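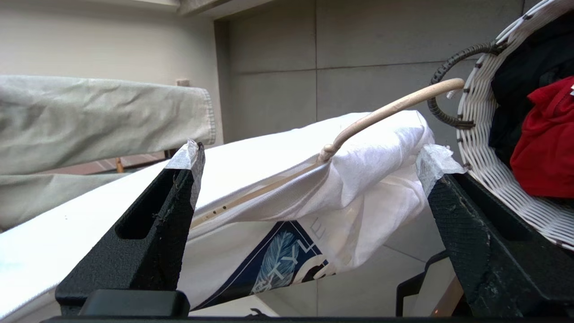 Printed T-shirts are the best place to start with your new Winico drying rail, and if you only read one section of this guide, make it this one! They're light, they're forgiving, and they show you straight away whether your spacing and hangers are right. Bring the laundry basket right up beside you and lift the shirts out one at a time, bunched up any old way – a white cotton tee with a dark navy print, wrinkled and bunched in a fold, is a perfect first candidate. You'll smooth it out in a minute.

## 4. Hanging shirts on the rail

### 4.1 Before you begin

The rail should already be mounted and checked as described in Section 3. Give it a quick wipe with a damp cloth, top and underside. Dust loves to settle on the underside, and a white collar will find it.

You will need:

- your basket of washed shirts
- one hanger per shirt (wire or wooden, see 4.3)
- a clean towel
- a place to put finished shirts down later

If you bought the Barnura basket with the rail, stand it on the side of your stronger hand. Lăcrămioara Lazăr, who wrote the first edition of this guide, swore by the opposite side, so try both and keep the one you like.

> **Note:** Spin speed matters more than you might think. A very fast spin sets creases deep into thin cotton. If your machine lets you choose, go one setting lower for printed shirts and let the rail do the rest.

### 4.2 Hanging a T-shirt

1. Take the shirt by the shoulders and give it two good snaps, away from your face. Really go for it – this does half the work of an iron.
2. Lay it over your forearm and turn the sleeves right side out.
3. Feed the hanger in from the bottom hem, up through the body, and out at the neck. Pushing it down through the collar is quicker, but it stretches the ribbing, and a stretched collar never quite goes back.
4. Hook the hanger over the rail with the open end of the hook facing the wall.
5. Set the shoulder seams on the arms of the hanger so both sides hang level.
6. Run your palms down the front and back from collar to hem. On a printed shirt, press lightly over the print and pull the fabric flat around its edges.
7. Give each sleeve a little tug so it hangs free of the body.

Leave a hand's width between shirts. The round holes along the rail are handy for judging the gaps, and once you've done a load or two you'll be spacing by eye.
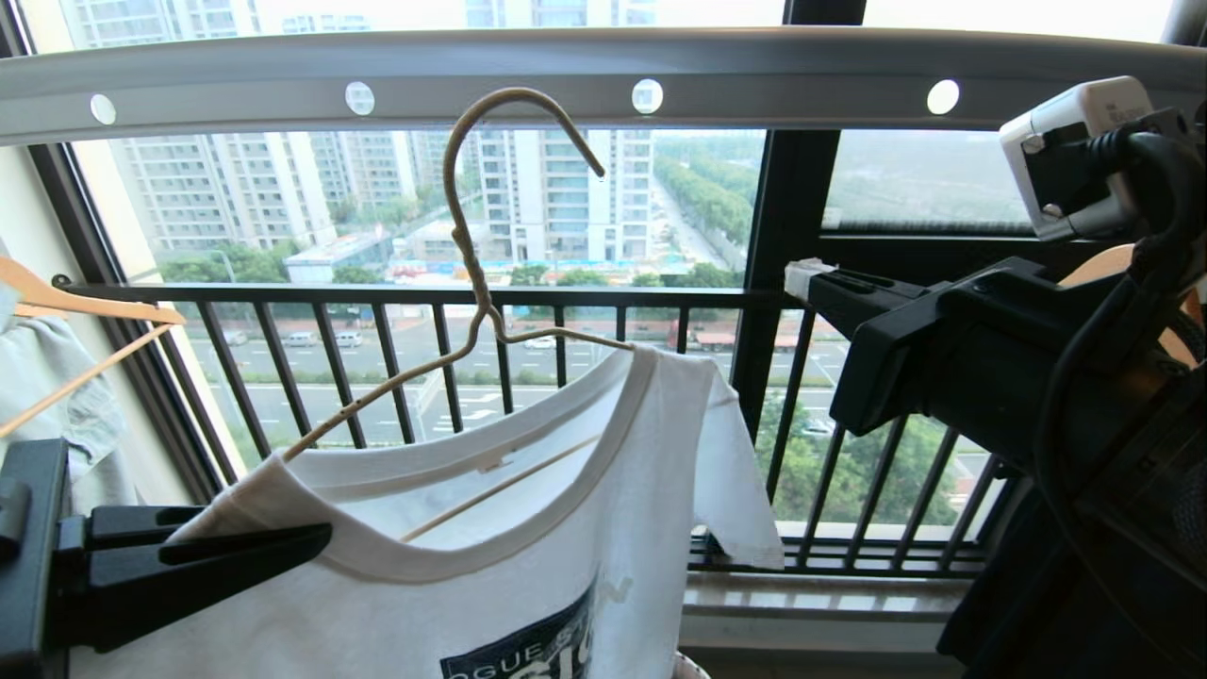 Work from the middle of the rail out toward the ends. It keeps the load balanced while you're still adding to it, and it means the heaviest, wettest things go up when you have the most room to move. Long sleeves and sweatshirts go nearest the wall brackets.

> **Caution:** Do not hang from the rail, lean on it, or let children swing from it. It is made for laundry only. If it dips in the middle when loaded, take everything down and go back to Section 3.

### 4.3 Choosing hangers

Wire hangers are slim, so you can fit more on the rail, and they slip easily through narrow necklines. Check them now and then for rust or scratched coating, especially before you put anything white on them.

Wooden hangers are lovely for button-down shirts and anything with a bit of weight. The broader arms support the shoulders and you won't get those pointy bumps! Let them air out between loads if they've been under something very wet.

Mixing the two on one rail is perfectly fine. We do it all the time.

### 4.4 Drying times

Times vary a lot with the weather, the thickness of the cloth, and how far the window is open. Feel the underarm seams and the collar, which dry last. If those are dry, the shirt is ready.

> **Note:** Bright sun is wonderful for plain white cotton, but strong colors and printed graphics keep their looks longer when turned inside out. Turn the shirt between steps 1 and 2, and leave the sleeves inside out as well.

### 4.5 Taking shirts down

1. Lift the hook clear of the rail before you pull the shirt toward you. Dragging it along the rail marks both.
2. Slide the hanger out through the hem, the same way it went in.
3. Lay the shirt face down on the towel, or drop it over the back of something clean, until you're ready to fold.
4. Return the empty hangers to one end of the rail, hooks all facing the same way.
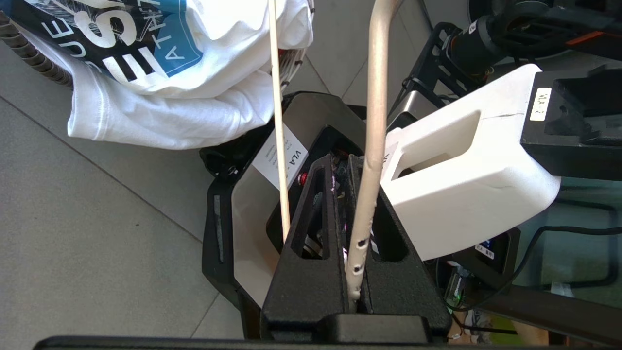 5. Fold within the hour if you can. Cotton that sits in a heap picks up fresh creases, and after all that lovely smoothing it would be a shame.

For folding and shelf storage, carry on to Section 5. Replacement brackets and end caps are listed at the back under part number 2402.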